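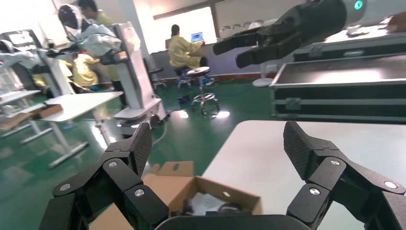 NEWS / SERVICE AND MAINTENANCE

Plikska opens its gripper care routine to every Laizer user

Starting in September, the service team at Plikska is sharing the full routine it uses to look after the two-finger grippers on its Laizer work cell. The guide is free, it is written in everyday words, and it covers the jobs that keep a busy cell running: pad checks, joint screws, finger alignment and the view from the wrist camera. We are very happy to get it out the door!

The Laizer cell at our Breltel site spends its days on picking work, much of it small parts and cables lifted out of cardboard boxes. That kind of job is hard on fingers. Box walls rub against the links, flaps catch on the tips, and a cable pulled at an angle puts a sideways load on the joints. For a long time our technicians each had their own way of dealing with this, written on cards or kept in their heads. The new guide brings all of it together in one place.

The short check comes first, every 2000 picks. The operator parks the arm, opens the fingers and looks at the textured pads from the side. Cardboard dust settles between the raised dots, and a dry nylon brush takes it out in a minute or so. No solvent goes on the pads. Next come the joint screws at the hinge blocks, checked by hand with the short driver on both fingers. A screw that turns gets taken out, cleaned, given fresh thread locker and put back – tightening it over the old thread locker only buys you a day or two.

At 4000 picks the cell gets the longer service. The fingers are closed slowly on a flat gauge, and the technician looks for light between the pad and the gauge at each tip. If one tip touches early, the finger comes off and the links are checked for play before anything is adjusted in software. We used to do this the other way around and ended up with some very odd offsets saved in the controller. The guide is quite firm on this point.

There is also a section on the wrist camera, which many users asked for. Both fingertips should show in the picture with the gripper open, and the gap between them should sit over the work. After any finger change, operators save a new reference picture and compare it with the last one. A small shift is much easier to spot there than at the box, and we love how quickly new operators get the hang of it.

Alongside the guide comes Paster, a simple log sheet that lives with the cell. It has space for the pick count, the pad condition, which screws were touched and the name of the person who did the work. Paster can be printed or filled in on a laptop next to the arm. Teams running 2 arms side by side should keep one sheet per arm, as the wear is rarely the same on both.

Breltel operators have been using the routine and the log sheet on their own shifts, and many of their notes went straight into the final text. The page on cable picks was rewritten 5 times as a result, and it is much better for it.

The guide and the Paster log sheet can be requested from the Plikska service desk from the first Monday in September. Corrections and photos of worn pads are very welcome at the same desk – the worse the pads, the better.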